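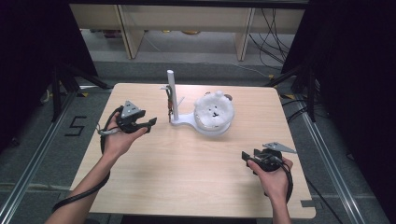
Tolera Seyoum、Mimoza Vukadinović、Helge Nyberg
Guselham 機器計画グループ

図1 手持ちグリッパ2台による作業。卓上は白いスタンドと、白い綿状の材料を盛った丸いボウル。

3.2 機材構成と予算配分

初年度の機材費は、手持ちグリッパ、配線、作業台と什器、予備品の4項目に分けて計上した。図1のように作業者は左右の手に1台ずつグリッパを持つため、発注は2台1組を単位とした。1台ずつの見積りも取ったが、左右で納期がずれると作業席を稼働できず、比較の対象から外した。

グリッパ1組の見積額はFluvelが2,000ユーロ、Rarkanoが1,961ユーロであった。差額は小さく、選定では交換用の指部品を単品で購入できるかどうかを優先し、Fluvelを採用した。Rarkanoの場合、指部品の交換は本体ごとの返送となる。

当初の計画で過小に見積もったのは配線である。グリッパからは黒いケーブルが手首側を通って卓の下方へ伸びる。試算ではケーブルを本体の付属品として扱い、延長分と固定具を含めていなかった。再計算の結果、1席あたり400ユーロ近くを追加し、独立した費目とした。

卓上の什器は作業ごとに入れ替わるため、単価の上限だけを定め、品目は現場の判断に任せた。綿状の材料は消耗品費で処理し、機材費には含めない。

予備品はグリッパ1組と指部品一式とする。2席目の発注は7月の見直し後に行い、配線費は本節の改定額を用いる。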